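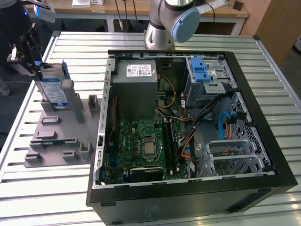 A desktop tower on its side with the panel off. Power supply upper left, drive cage upper right.

Keep the old tower, and learn to open it
By Daniyal Khokhar
August 27, 2021

Most offices I visit in Flutirville throw out a desktop computer because one part of it has failed. I think this is a waste, and I think the habit comes from never having looked inside one.

With the side panel off, a tower is a plain piece of work. The memory has its slots, the power supply has its corner, and the drives have a cage and a tray. Cables come in yellow, orange, red and black. A person who can change a plug can learn to change a hard drive in an afternoon.

In March I went through the repair book at Kamgate, where I do two days a week. Of the last 14 desktops brought in as dead, 12 needed a drive or a stick of memory. The owners had already been quoted for new machines.

People say the newer ones are faster. They are, and if you edit film you should buy one. For letters, invoices and a web browser, the old tower with a new drive will do. 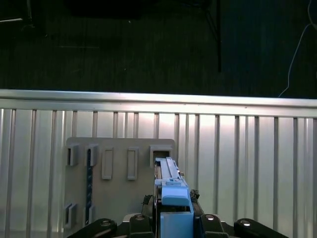

Opinion: Work and Tools

My other complaint is about holders. A long block that goes into a square, open-fronted holder on a board has one obvious place to live, and you can see when it is missing. Too many repair benches have a biscuit tin instead. I have lost more time to the tin at Desska than to any faulty part.

Makers could help. Drive trays and latches should be the same from one model to the next, and they should be sold separately for the price of a sandwich. Hashmi, the parts shop on our road, has a drawer of trays that fit nothing anyone brings in.

Until that changes, take the panel off before you sign for a replacement. Unplug it first.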